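April, evening

Got back from Vindham a little after six. The drying room there is warm enough now that I work in a T-shirt, even with the rain we've had all week. My hands still smell of valerian. I have washed them twice with dish soap and once with lemon and it makes no difference.

The calendula came in this morning from Pinditz, four sacks, and I spent most of the day going through it. Last year's was better. The heads were bigger and there was less stem. A good part of this lot was picked too late in the day and has gone a dull orange, and the petals drop off when you rub them. It will do for salve. I don't want it in the tea, where people can see it. I wrote to the farm and told them so, and asked for the next lot to be picked before noon. They wrote back that they were short of pickers. I believe them, but it's the third season I've heard it.

I weighed everything before lunch. The whole delivery came to 1,245 ounces, and after I had pulled out the stems and the brown heads I was down by 451. That is too much waste. I put the stems on the compost and entered the numbers in the book. If the second lot is as bad I will ask for money off.

Started the new oil at noon. Olive oil this time, since the sunflower went off on me in February, two jars of it, with a smell like old paint. I let the petals dry two more days before they go in, whatever the supplier says about how dry they are. The ones that went in today were from the end of last year's stock. I filled the jars to the shoulder, poured the oil until the petals were covered, ran a chopstick around the inside to get the air out, and put cloth over the tops. They are on the south shelf behind brown paper. Four weeks, then strain.

The elderflower tincture is ready, or as ready as it gets. I strained it this afternoon. It is darker than I like. The taste is all right, a little sweet at first and then mostly alcohol. I'm going to let it settle until next month before I bottle it. I have enough small bottles but am low on droppers again, and the price has gone up.

A woman came to the door around three wanting something for sleep. She takes a pill for her blood pressure and another one she couldn't remember the name of. I didn't sell her anything. I told her to write down what she takes and ask her pharmacist about valerian first, and she was a bit put out. She bought a bag of plain chamomile for her sister and left. I would do the same again. I've been too easy about this in the past and it bothered me afterward.

Had soup in the car on the way to the post office. Eleven parcels. The line was long and the man ahead of me was mailing a set of tires.

Moro is holding up. That is the name I gave the new blend, the one with nettle, oat straw and a little orange peel, and it has outsold the mint one every month this year. I think it's mostly the orange peel. Nettle by itself tastes like the water you boiled spinach in, and I say that as someone who drinks it every day. I mixed another batch before I left, and the peel was cut too coarse, so the first bags came out uneven. I tipped them all back in the bowl, put the peel through the grinder and started over. That cost me an hour.

Vlad, the rooster, got out again and was in the lemon balm when I came home. He has scratched up the corner by the fence. The roots look fine, so I pushed the soil back and put a board across the gap. Lemon balm will grow through anything. I'm more worried about the skullcap, which is only just up and which I already lost once to slugs.

The seed order is still not here. I paid for ashwagandha and tulsi, and both need to be started indoors soon or there is no point. I'll call in the morning.

My back is sore on the left side from bending over the sorting table. I rubbed in some of the arnica gel and am sitting with a hot water bottle. I can't say which of the two is helping. I should raise the table on blocks. I've been saying so since winter.

To do: order droppers and brown paper. Labels for the salve, the small round ones. Turn the yarrow on the top racks, it's packed too thick. Check the moisture in the sacks by the door. Write down the ratio for the cough syrup while I still remember it, 3 parts thyme to one of licorice root.

Bed by ten if I can.

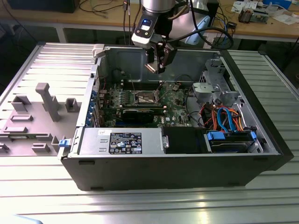 Computer tower on its side, cover off.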